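Robotics Club: Sorting Project Moves to Baskets

The robotics club at Inddale has spent this term on a sorting project. Small household and school items go on a table, and the arm has to pick each one up and put it in the right basket. Stakoreck lent the club bench space through the end of August, and the group meets there after classes, usually until 6.
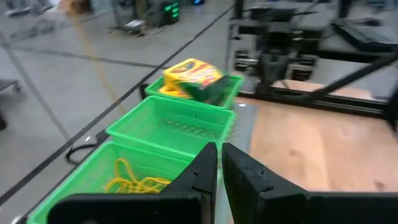
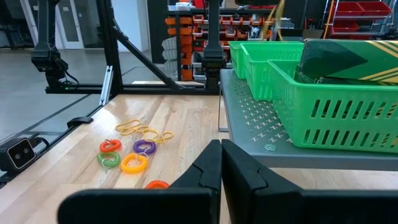
Rubber bands are giving us the most trouble, and Margaux Carré wrote in after the last update to say that we should stop treating them as one object. Her point was that a pile of bands has no fixed shape, so a grip that works once tells you very little about the next try. She suggested scoring a pick by how many bands are left on the table afterward, and keeping a separate score for whether the arm let go cleanly over the basket. She also asked whether the club had tried a slower close on the fingers.

We have tried the slower close. It helped with the coiled wristbands and made no difference we could measure with the rubber bands. The separate scores are a good idea and the logging group has already added a column for each. Old runs will stay as they are, scored pass or fail, and will be kept in their own folder so the two sets don't get mixed.

The coils are in better shape as a task. They spring back when the fingers let go, and early on they often bounced off the basket rim. The programming group lowered the release point and most of those misses went away. Key rings are still a problem when one coil hooks another. For now, a run where two coils come up together is stopped and marked as a double pick.

Boxes are the easiest items to grip and the hardest to place. A crayon box will go into a basket in any number of positions, and members disagree about whether a box that sticks up over the rim should count. The rule for the rest of the term is that it counts if it stays in the basket when the arm moves away.

The target for the term is 1,000 logged picks. We are at more than half of that, with 11 members signed up to run sessions. Anyone running a session should put the baskets back in line before starting and write the item order in the log. Several recent runs were missing the item order and could not be used.

The Busten regional meet is next on the list. Teams get 25 minutes on the table, including setup, so we need to practice setting up as well as sorting. The Akinola group from across town will be there with a similar project and has offered to trade logs with us beforehand. We said yes, and they will get a copy once the two new columns have been filled in for a couple of weeks.

New members can still join. No programming experience is needed for the logging group, and training takes one session. Bring a laptop if you have one. Closed-toe shoes are required on the workshop floor, and long hair has to be tied back near the arms.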